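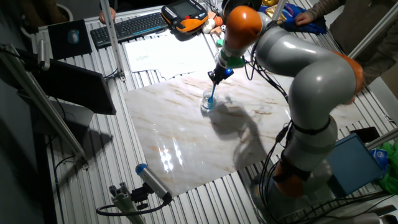 So our little town hospital in Jelbridge is closing its maternity ward in November, and I've been stewing about it all week. They delivered 118 babies last year, down from 224 when my oldest was born there. I get that the numbers look bad! But the next closest ward is in Ralavley, and that's a long drive on two-lane roads - try it in labor, with sleet. My neighbor did, and she made it with three minutes to spare. The public meeting is at the Lim Street library at 7 pm. I'm bringing cookies and a lot of questions.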